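Sistell to Reopen Harbor Hotel in December With New Rooms and a Later Checkout

Hotel operator Sistell will reopen its harbor property in December after a renovation that closed the building for most of the year. The hotel, which traded as the Dinel for more than two decades, will keep its name.

The reopened Dinel will have 200 rooms, down slightly from before the work began. Several of the smallest singles on the lower floors were joined to make family rooms with a separate sleeping area for children. Most of the rooms on the water side now have a walk-in shower in place of a tub. Guests who want a bathtub can ask for one when they book, but only on the top two floors.

"People kept telling us the same things in the comment cards," said Hadi Haddad, the hotel's general manager. "The rooms were dark, the elevators were slow and breakfast ended too early. We started with those."

Breakfast will now be served until 11 a.m. daily, and standard checkout moves to noon. The two guest elevators have been replaced. A third, used by staff, will be replaced next year while the hotel is open, and Haddad said that work will be limited to daytime hours.

The ground floor has changed the most. The old carpeted bar next to the lobby is gone, and the space is now part of a restaurant called Tang, with seating for 100. It will open for lunch and dinner and will take bookings from people who are not staying at the hotel. The menu leans on fish and noodles, with a short list of grilled dishes. A smaller coffee counter near the street entrance will open at 6 a.m. for guests leaving on early ferries.
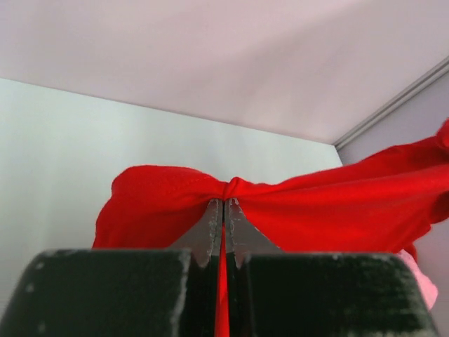 Red fabric held up between a gripper's two fingers.

Meeting space has been moved to the second floor. The largest room can be split in two, and both halves have their own door to the hallway. The hotel has dropped its separate charge for projectors and screens in all meeting rooms.

Bookings for the Dinel will go through Giltix, the reservation system that Sistell already uses at its other hotels. Gift cards sold before the closure will be honored, including those that have passed the printed expiration date, but they must be used by phone or at the front desk and can't be entered online. Points earned under the hotel's old guest card will be moved to Sistell's own program. Members should get a letter or an email with their new number before the opening.

Parking remains a sore point. The hotel has some 30 spaces in the lot behind the building, and they will be held for guests with mobility needs and for families arriving with small children. Everyone else will be sent to the city garage two blocks inland, where the hotel has a discounted overnight rate. A shuttle van will run between the garage and the front door in the evening.

The pool is not part of the December opening. The room that housed it is finished, but the hotel is waiting on a replacement for part of the filter system, and Haddad would not give a date. The gym and sauna on the same level will be open from the first day. Guests who book before the pool is ready will see a notice about it on their confirmation.

About two-thirds of the former staff are returning, according to the hotel. It is still hiring for housekeeping, the kitchen and the overnight front desk. Applications can be dropped off at the service entrance on weekday mornings.

Reservations are open now. Pets are allowed on the third floor only, for a flat fee per stay.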